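May 4, 2019
Notebook, handheld gripper work, bay rules revision

Went through the draft bay rules with Margarida and Thulani this morning. The draft is still called "Trusley rules" because that is where the first set was written, and a good third of it concerns a fenced cell we do not have. Struck out everything on light curtains and the gate interlock. Kept the section on stop authority: anyone may call a stop, the operator lets go of the trigger, no discussion until the jaw is open.

Points agreed, to be typed up by me:

1. Pre-use check on every handheld unit. Jaw opens and closes fully with no load. Jaw padding seated, no lifted corners. Housing screws finger-checked. Enter initials on the sheet, no ticks.

2. Fingers stay off the inside of the jaw lining while the unit is live. Applies to wiping the lining too. Two people were doing this last month, me included.

3. Anyone with a back-worn rig on a mains lead has a fixed working area. The lead sets the radius. If the task needs more room, move the supply first, then the person.

4. Take the rig off before unplugging it. Gert wants the opposite order, on the grounds that a live lead is worse than an awkward one. Left open, see below.

5. Extension blocks on the floor go against a wall or under a bench where one is near. Where neither is possible, the lead gets a cover strip across any walking line.

Rule 5 is the one we break most. The covers from Štefanec are stiff and nobody likes laying them for a short run. I timed it: 69 seconds to lay one, less to lift. Not long enough to be an excuse. Thulani suggests cutting two of them down and keeping them at the supply end, permanently fitted. Agreed to try.
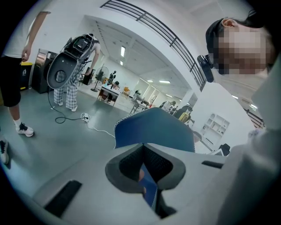 On soft items. The old text says "grip at the nearest free edge", which is poor advice for anything padded or stitched. A stitched edge gives a firm hold but puts the load on the seam, and we have a log entry (run 433) with a pulled thread to show for it. New wording: take the body of the item, keep the jaw clear of the seam where the shape allows, close until the padding just deforms, then lift. If the item turns in the jaw, put it down and regrip. Do not chase it with more force.

Nandi asked whether there should be a force figure. I would like one, but the Clillinow units have no readout at the trigger, so a figure on paper could not be followed. Left it as a visual criterion. Vusumuzi to look at whether the motor current is in the log file at a usable rate. If so we can check afterwards and set a limit from that.

Spacing. Draft said 2 m between operators at all times. Not workable for handovers or when somebody is helping with a strap. Reworded: 2 m between operators working on separate tasks; closer is allowed when both have said so aloud and only one jaw is live. Head-worn units count towards clearance — leaning in with one on makes it easy to misjudge how far it sticks out.

Numbering. Logs from before the rule change stop at run 2412. Start the new sheet on the next number, do not restart from 1. Margarida will add a column for rule set version.

Open:
- Order of rig off / unplug. Gert to write down his case. Ask Dunura whether the connector is rated for pulling under load, which would settle most of it.
- Whether visitors may stand inside the lead radius. I say no. Not discussed properly.
- Up to 9 of the older jaw pads may need replacing. Check the store before ordering.
- Review the whole set again in June, with the log sheets on the table.

Draft 2 goes in the shared folder once I have fixed the numbering in section 3.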